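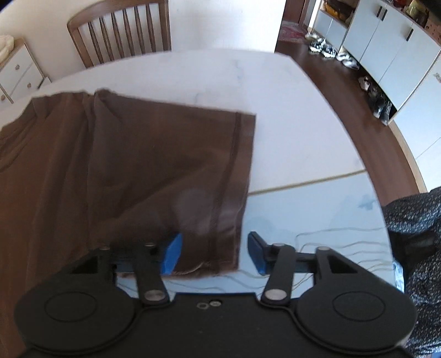 I've been trying to get all my brown clothes folded to one size before January, so they'll stand up in the Codora bins I bought. I can get a decent long edge if I follow the stitched seam down, but the hem is where it falls apart for me. On this one you can see loose threads right at the corner, and there are wrinkles everywhere even though I smoothed it. Do you guys trim threads before folding or leave them alone? And is a shiny-smooth tabletop a bad place to fold? I keep thinking everything slides.

Mugo Boards > Laundry & Closets > Folding > Brown clothes, one size?

linthappy wrote:
Trim them! Small scissors, close to the fabric, don't pull. I pulled one once on a tee I loved and half the hem came down with it. As for the table, I fold on a bedspread and nothing slides, but then I can't get a crisp edge to save my life.

drawer_nine wrote:
Gonna disagree about the bedspread. Hard surface every time. I did my whole closet on a kitchen counter and it took me 15 minutes. What you want is to fold in from the long sides first, then bring the hem up, and press with your forearm instead of your fingertips.
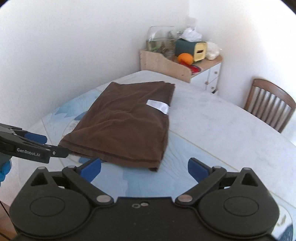
The other thing is to stop when it's a rectangle. People keep going and end up with a fat little brick that pops open the second you put it in the bin. Mine go in flat and I've never missed standing them up.

seamsfine (original poster) wrote:
Flat means I can't see what's on the bottom, and when everything is the same brown that's my whole problem! T-shirts I can live with. The zip-up is what's making me nuts — the zipper goes off on a slant whatever I do, and then the label ends up on the outside.

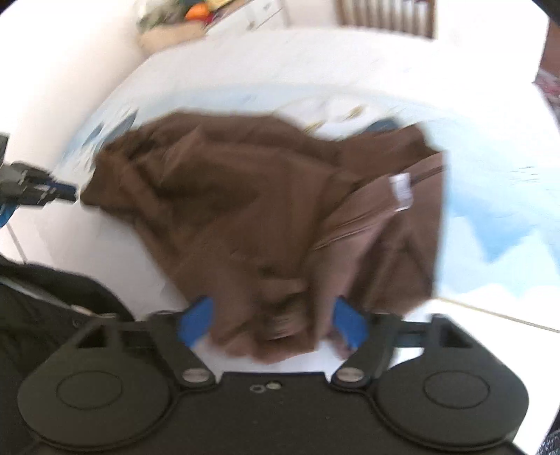
Zipper on a slant, little white label showing. Every time.

linthappy wrote:
Oh, close the zipper all the way first, then lay it face down. Sleeves to the back, sides in, and don't worry about the label. I hang mine anyway (the Jalleo hangers with the wide shoulders), so maybe don't listen to me.

drawer_nine wrote:
Face UP. Face down you can't tell if the zipper's gone wavy underneath. And hanging heavy stuff stretches the shoulders, wide hanger or no wide hanger.

seamsfine (original poster) wrote:
OK, trying both ways tonight. I'll start with a tee as a warm-up.

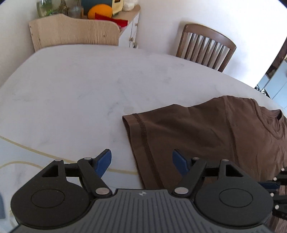 Brown tee, not folded yet. Still deciding what to do about that sleeve.

linthappy wrote:
Sleeve goes straight back across the body, and get that crease across the top flat before you do anything else. Let us know which way wins on the zip-up. I still say face down.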